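Minutes, preparation meeting for the open day
Monday, 17:30, Plumdale office, small room

Present: Rodel Maglaya (chair), Inen, Malow, Soriano (minutes)

1. Minutes of the last meeting
Accepted. Malow asked to correct the spelling of her name in point 4.

2. Program of the open day
Rodel presented the plan. Visitors come in groups, and each group stays 30 minutes. The demonstration is tidying in a normal home: the robot must go through a doorway, find things on the floor and pick them up. Inen reported that shoes and cloth are the two kinds of object she wants to show. Cups and dishes will stay for another time.

Soriano asked if the visitors can see enough from the place where they stand. Rodel answered that the view from the wrist camera will be shown on the big screen, so also the people in the back can follow.

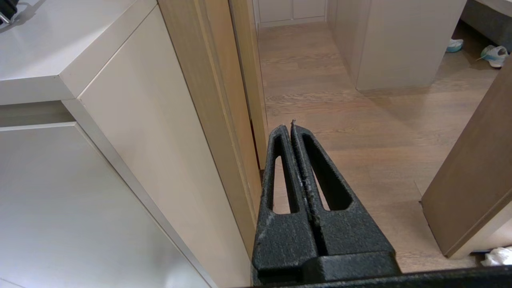 Malow was of the opinion that the doorway is the most difficult part for the public to understand, and that somebody should speak during it. Inen agreed to prepare a short text. It should be read slowly and without technical words.

It was discussed if visitors may put their own shoes on the floor. Rodel is for it, Inen is against it. Decision: only our own objects in the first two groups, after that Inen decides.

3. Safety
One person stands at the stop button during the whole demonstration and does not answer questions. Children stay behind the tape with an adult. Malow buys the tape.

4. Registration and costs
Until now 34 persons are registered. The budget of 2000 is accepted without changes. Soriano asks the printer for a new price for the signs, because the first offer did not include delivery.

5. Other
The key of the side entrance is still missing. Rodel will ask at the reception.

Next meeting: Monday, same time, same room.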